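## Osadell Grasp Planner

Osadell turns recordings from hand-held grippers into grasp plans. The vendor says 27 demonstrations per object are enough. We'd ask to see that on your own parts before paying.
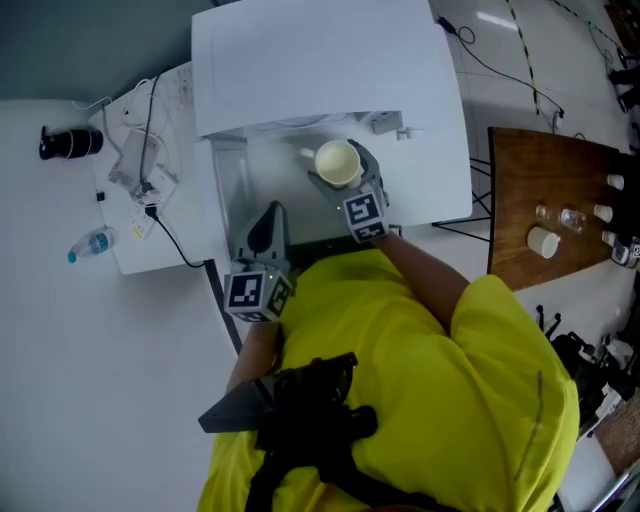
Marker tracking is the stronger half. Planning is slower, and release 6 still needs hand-tuned force limits for anything that crushes. Licenses cover one cell each. Trial requests go to Chia-jung Chu at Flurnetti.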